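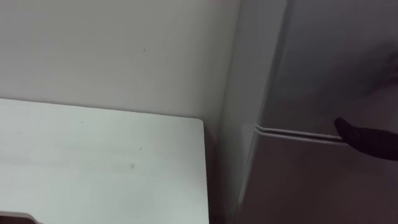

Gullska table top, right-hand end, next to the Jasley fridge

Gullska table and Jasley two-door fridge
Used set from the Wijesinghe break room
Sold by Mastmont Office Clearance

Item reference: 57
Condition: used, working, marks to the table top
Availability: 2 sets
Last checked: Thursday, September 12, 2024

A long white table and a silver-grey fridge, sold together. Both came into use in January and have stood side by side in the Wijesinghe break room, where the set can be viewed before you buy. We would sooner keep them as a pair, but if you only want the table, ask and we will give you a price. We are not selling the fridge on its own.

The table

The Gullska is a plain table with a flat white top and rounded corners. It works well along a wall as a drinks table or a place to put lunch down, and it will do as a desk if you don't need drawers. It is 57 cm deep. The finish is matt, so it doesn't throw much glare back under ceiling lights.

The front edge has a gentle curve, with a shallow cut-out in it. Leads can be dropped through there if you want a kettle or a laptop on top. With the table pushed back there is a thin gap left along the wall, and a plug will not fit down it, so use a socket to one side or run the lead out at the front. 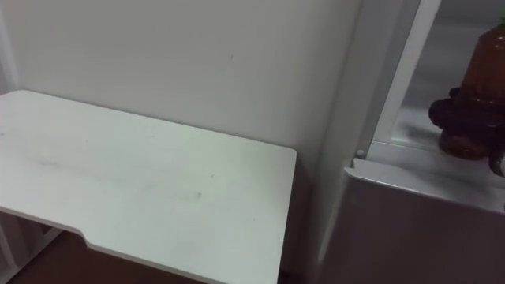 Table top and far corner, showing the scuffs and the long smudge

Please look at the condition of the top before you order. It has been used every day and it shows. There are small specks and scuffs across the surface and a long dark smudge running along the middle. We have wiped it down with ordinary kitchen cleaner and are selling it as it is. A cream cleaner may lift more, but try it on the underside first. We have found no chips along the edges and the top does not wobble.

The legs are white and T-shaped, each with an upright column and a long foot bar that sits flat on the floor. There is a small red band near the bottom of the column, which is part of the finish. The foot bars come forward a little way, so allow for that if the table is going in a walkway.

The fridge

The Jasley has two doors, a shorter one at the top and a taller one below. The top part is the freezer. Total space inside is 116 litres. The outside is silver-grey with a brushed look, and a lighter strip runs along the bottom edge of the upper door.

It has a standard plug and needs a socket within reach. Leave a gap at each side for air. In the break room there is a narrow gap between the fridge and the end of the table, and that has been enough.
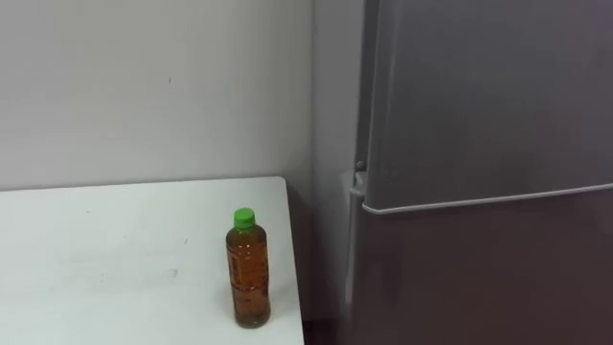

Shelves lift out for cleaning and go back without tools. The lower door takes upright bottles in the bottom rack and smaller jars above. There is one salad drawer. The ice tray is missing, but any small tray will fit. The seals on both doors are sound and the light works.

The fridge is not noisy. You will hear it come on now and then in a quiet room, as you would with any fridge this size. After moving it, stand it upright for 4 hours before switching it on, and longer if it has been on its side.

What is included

Gullska table, with legs and all bolts
Jasley fridge, with shelves, salad drawer and lower door rack
Instruction sheet for the fridge (photocopy)

What is not included

The white cabinet with glass-panelled doors that sits on top of the fridge is staying with the room – please don't ask us to add it. Cups, bottles and anything else on the table or in the fridge are not part of the sale either.

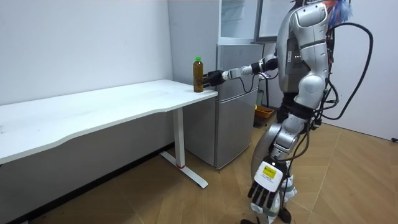

Delivery and collection

Collection is free from the Mastmont yard on weekdays. You will need two people and a van, as neither piece will go in an ordinary car. The table top comes off the legs with a hex key, and we can do that for you if you tell us when you book.

Delivery is to a ground floor room. Stairs are charged extra, so say how many flights when you order. We don't fit plugs or take away old fridges.

Returns

The fridge can be returned within 57 days if it stops cooling. The table is sold as seen. To arrange a viewing, quote item reference 57 and the words "Gullska set" in your message.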